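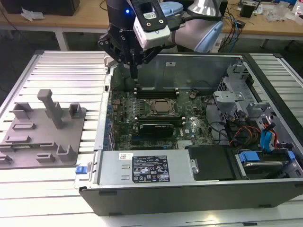 A desktop computer case with the side panel removed, showing the motherboard and processor.

Druston repair sessions to move to the old library

The monthly repair sessions in Druston will move to the ground floor of the old library in July, after the lease on the Karras Street hall was not renewed.

Residents brought 797 items to the sessions over the past year, up from 668 the year before. Desktop computers and laptops made up the largest group, followed by lamps, radios and kitchen appliances.

Organiser Milagros Aguirre said the hall had become too small. "We had people queuing on the stairs with printers in their arms," she said. "The library has a lift and proper tables, and the sockets are where you want them."

The new room has space for 31 visitors at a time, and six repairers will be on duty at each session. Doors open at 10am and the last item is taken in at 1.30pm.

Visitors are asked to bring one item each, along with its power lead. Anyone bringing a computer should back up their files first. Microwaves and gas appliances will still be turned away.

Eusebio Llorente, who looks after the computer table, said most of the older desktops he sees need a new drive or more memory. Parts are charged at cost and there is no fee for labour, although donations are welcome.

The council has agreed to let the room free of charge until the end of next year. Councillor Glória Nogueira said the arrangement would be looked at again before then.

Related stories
Lornard recycling centre to open later in the evening
Library lift back in use after repairs
Karras Street hall: plans for flats go on show
Bus stop outside Druston market to be moved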